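검색어를 입력하세요 검색 전체 문서

고무줄 (문구)

고무줄은 천연고무나 합성고무를 얇은 고리 모양으로 잘라 만든 묶음용 문구다. 집집마다 서랍 한 칸에 꼭 굴러다니는 그것 맞다. 내가 이 항목을 맡겠다고 한 건 순전히 어릴 때부터 고무줄을 모아 온 버릇 때문인데, 쓰다 보니 생각보다 할 얘기가 많아서 조금 길어졌다(양해 바란다!).

1. 만드는 법

기본 원리는 가래떡 썰기랑 똑같다. 고무 원료에 황과 안료를 섞어 반죽하고, 기다란 관 모양으로 뽑아낸 다음 열을 가해 가황시키고, 식으면 얇게 썬다. 써는 간격이 고무줄의 폭이 되고 관의 굵기가 고리의 크기가 된다. 가황을 거치지 않은 생고무는 더우면 끈적거리고 추우면 딱딱해지기 때문에 이 단계가 제일 중요하다. 예전에 Porolow라는 작은 문구 공장을 견학한 적이 있는데, 썰려 나온 고리가 통으로 우수수 떨어지는 걸 한참 서서 봤다. 냄새는 솔직히 좀 독했다.

2. 크기와 종류

크기를 부르는 방식은 회사마다 제각각이라 나도 아직 헷갈린다. Grimurska 제품은 안지름으로 표시해서 15, 20, 30, 57밀리미터짜리가 나오고, Sutherland는 자기네 번호를 따로 붙인다. 두 회사 것을 섞어 쓰는 사람이라면 포장지 숫자를 믿지 말고 직접 대 보는 게 빠르다. 머리 묶는 용도로는 제일 작은 것이 흔히 팔리고, 서류 뭉치나 도시락통에는 큰 것이 편하다. 폭이 넓은 고무줄은 힘이 고르게 퍼져서 종이 모서리가 덜 상한다.

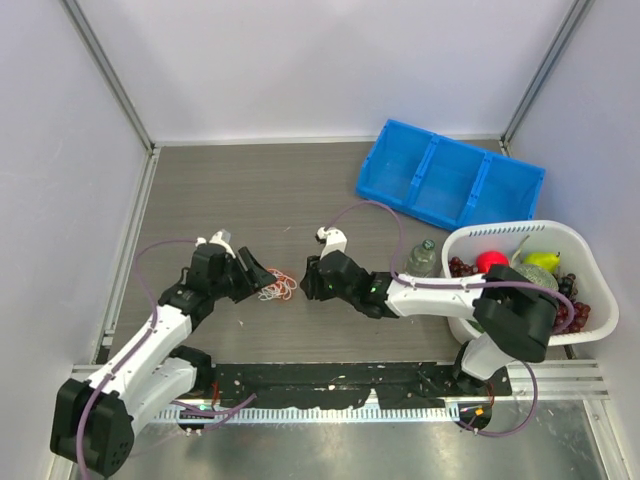

색은 원래 안료를 넣지 않은 누런빛이 기본이었고, 지금은 별별 색이 다 나온다. 나는 색깔별로 용도를 정해 두고 쓰는 편이다. 영수증은 초록, 편지는 파랑 하는 식으로. 물론 며칠 지나면 뒤죽박죽이 된다.

3. 성질

고무줄을 확 늘여서 입술에 대면 따뜻하고, 늘인 채로 잠깐 두었다가 놓아서 다시 대면 서늘하다. 늘어날 때 고분자 사슬이 나란히 정렬되면서 열을 내놓고, 줄어들 때 열을 흡수하는 것이다. 더 신기한 건 추를 매단 고무줄에 열을 가하면 금속과 반대로 짧아진다는 점! 집에서 헤어드라이어로 해 볼 수 있는데, 추는 꼭 단단히 매달아야 한다. 나는 발등에 떨어뜨렸다.

4. 노화와 보관

오래된 고무줄이 삭아서 툭툭 끊어지는 것은 산소와 오존, 자외선 탓이다. 천연고무 제품이 특히 약하다. 햇볕이 들지 않는 서늘한 곳에 밀봉해서 두면 꽤 오래간다. Fellora에서 나온 뚜껑 달린 깡통을 몇 년째 쓰는데, 작년 11월에 열어 봤을 때도 바닥 쪽 고무줄까지 멀쩡했다. 사진이나 은제품에 감아 두는 건 말리고 싶다. 고무 속의 황 성분이 은을 검게 변색시키고, 삭은 고무는 종이에 눌어붙어 잘 떨어지지도 않는다.

5. 주의할 점

천연고무에는 라텍스 알레르기를 일으키는 단백질이 남아 있을 수 있다. 손목에 끼고 있다가 가렵거나 붉어지는 사람은 합성고무나 실리콘 제품으로 바꾸는 편이 낫다. 고양이를 키우는 집에서는 바닥에 떨어진 고무줄을 바로 치워야 한다. 삼키면 장에 걸려 수술까지 가는 경우도 있다.

같이 보기: 가황, 천연고무, 라텍스, 고무줄놀이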